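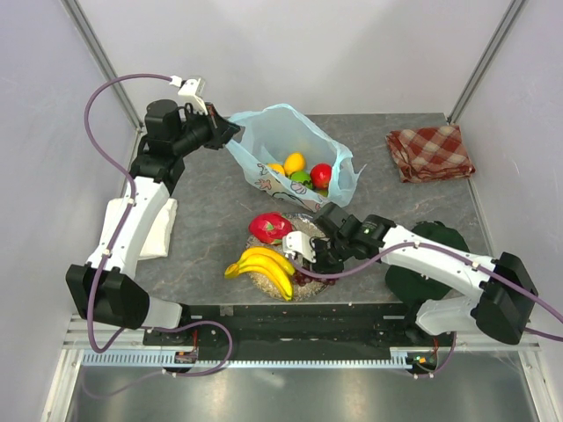
Baltis Two-Arm Planner

Hi, and welcome to the page for Baltis! I'm Lamai, and I've been writing the planning side of this thing since the days when it was a folder of scripts on my laptop (some of those scripts are still in there, sorry).

So what does it do? Baltis plans motion for two arms sharing one table. You tell it which arm holds and which arm picks, and it works out both paths together so they don't fight over the same patch of air. I wrote it with bagging jobs in mind, because bags are the worst. They sag, they fold over, and the opening you measured a second ago has wandered off somewhere else. Baltis keeps re-checking the rim of the bag and nudges the drop point to match. Grapes get their own grasp profile, with a slow close and a force limit you can set yourself. Bananas too, mostly so the planner goes for the middle of the bunch and leaves the stem alone!

What you get

Planner and controller, one license per cell
Bag rim tracker (works with see-through plastic, and yes, that took ages)
Produce grasp library, 34 profiles, all editable in plain text
Cable guard: you draw the wrist cable's slack loop once and the planner avoids poses that would pull it tight
Replay viewer, so you can scrub back through a bad grasp and see what the planner was thinking

The replay viewer is my favorite part by a mile. Chaiwat Yimyam built it over a couple of weeks in July and I now have it open all day long. Pick a grasp, drag the slider, and you get the planned path next to the one the arm took.

What you need

Two six- or seven-axis arms with a joint streaming interface, one wrist camera on each, and a Linux PC with 3 free USB ports. A fixed camera over the table is optional, but I'd add one if you can. The rim tracker gets a lot steadier with it.

Not so great at

Knotted handles. Also very thin bags with nothing in them yet, which tend to collapse when the holding arm lets go. Put one heavy item in first (an apple is fine) and things calm down a lot.

Price and trial

$1,037 per cell, updates included. The trial runs 10 days with everything switched on. Orders go through Bridico, and Manee Thongsuk answers the mail there, so send her your arm model and controller version and she'll tell you if we have a driver for it.

Page updated Tue 20 October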